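We use cookies to improve your experience on this site. By continuing to browse you accept our cookie policy.

Practice pads deserve a bigger line in the training budget

Every April the skills lab at Tradcombe goes through its consumables order, and every April the suturing pads are the first thing trimmed. I think this is a mistake, and I have argued so often enough that I may as well write it down.

The case for trimming is easy to make. A pad can be cut more than once. If you use the margins and turn it end for end, you can fit 13 short incisions on one before it's no good to anyone. Last year we bought 69 pads for the whole program and told people to be careful with them.

Being careful is the trouble. A learner who is saving the pad takes shallow bites, stays well back from the last person's holes and stops after a few knots. They get good at sparing material. Closing a wound asks for even spacing, square bites and tension that brings the edges together without puckering them, and those only come from spoiling a lot of pads.

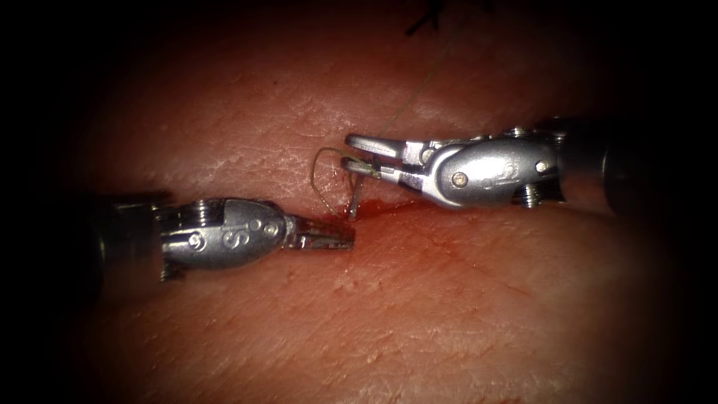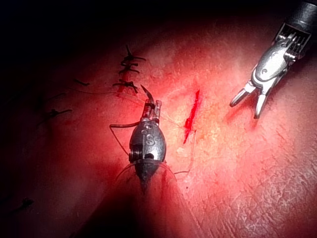

Three tied knots across a closed stretch, with an open length of incision still to do, is the point in the second picture where I'd want a learner to slow down and look. Are the knots lying the same way? Is the spacing what they meant it to be? If the answer is no, they should be free to cut a fresh line and start over. On a rationed pad they carry on and hope.

Trudness, where I taught before, took the opposite view and let people cut as they liked. The bins filled up, and I still think the labour of ordering more was worth it.

Mühlbauer disagrees and wrote to tell me that scarcity teaches planning, that four good closures beat 200 careless ones, and that a learner with an endless supply never looks hard at any of them. I accept the part about looking. I'd fix it with a teacher at the bench – a short supply of pads won't do it.

Next year's order goes in soon. I've asked for double.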